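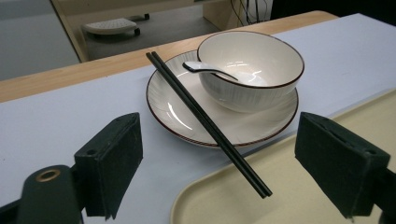 The Sirari Stories: Paperback Box Set

Home Shop New In Box Sets Fiction Gift Cards Shipping Cart

Item 1623. Price $40. In stock, ships from the Plerkix warehouse.

39 short stories set in and near the river town of Sirari, in two paperbacks with a slipcase. First time they've all been together in English. Before this you had to hunt through old magazines and one very bad anthology with half the endings missing. Published by Brendau, who did the ferry novels a few years back (sold out, please stop asking, we'll post if they reprint).

374 pages total. Volume one is longer.
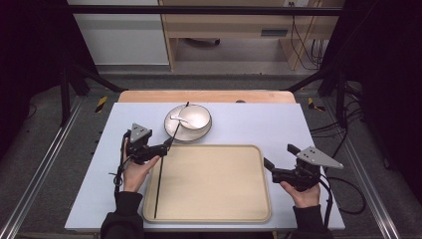 Posted by Colleen Vasey
Fiction buyer, Plerkix Books

OK quick notes on this one, have a pallet to unpack.

Read the whole set over two weekends and then went back and read the first volume again. Stories are short. Some are four pages. Landlords, cousins, a bus driver who lies about his route, a school inspector who turns up in five or six of them and is awful in every one. You can read them in any order but the wedding ones at the start of volume two really should go in sequence, there's a grudge that carries over.

Funny, mostly. Funnier than the jacket copy makes it sound. The jacket copy says "luminous" and I would of gone with "mean, in a good way."

Translation is the Kandpal edition, the newer one. Reads clean. Keeps a few local words and doesn't stop to explain them, no glossary. Didn't bother me. If you need a glossary this might not be your set. A couple customers who had the old magazine versions have asked whether the titles match and no, most of them changed. There's a list of the old titles in the back of volume two.
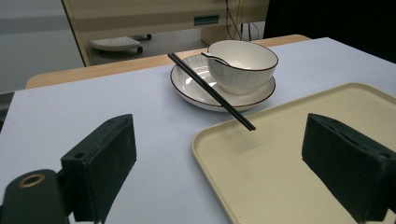
Best place to start if you're not sure: "The Second Key," volume one. Nine pages. If you don't like that you won't like the rest and you can send it back.

Weakest stretch is the middle of volume two, three dream stories in a row. Skip them. I did the second time.

The slipcase. It's cardboard, it's fine, its snug. Pull the books out by the top edge and you'll tear the cover, so tip the case instead. Spines are two shades of orange and look good on a shelf. Paper is on the thin side and you get some show-through in bright light. Type is a decent size, bigger than the ferry novels, which I know people complained about.

Book clubs: works well for a group, assign six or seven stories a meeting. Order five sets or more and email us first, we'll take something off. No discount code at checkout for this, has to be by email.
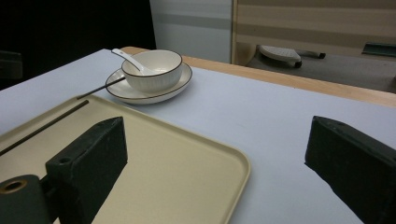 White bowl and spoon on a matching saucer, with dark chopsticks.

Details

Format: two paperbacks, slipcase
Pages: 374
Stories: 39
Publisher: Brendau
Translation: Kandpal edition
Language: English
Item no.: 1623

Shipping and returns

Orders in before 2 p.m. go out same day, except the week of inventory in October. Slipcase corners do get dinged in the mail. If yours is really crushed send a photo and we'll replace the case only, the books stay with you. Returns fine if unread-ish.

No signed copies. No hardcover planned that we know of. Ebook is through Brendau direct, we dont carry it.

Volumes not sold seperately.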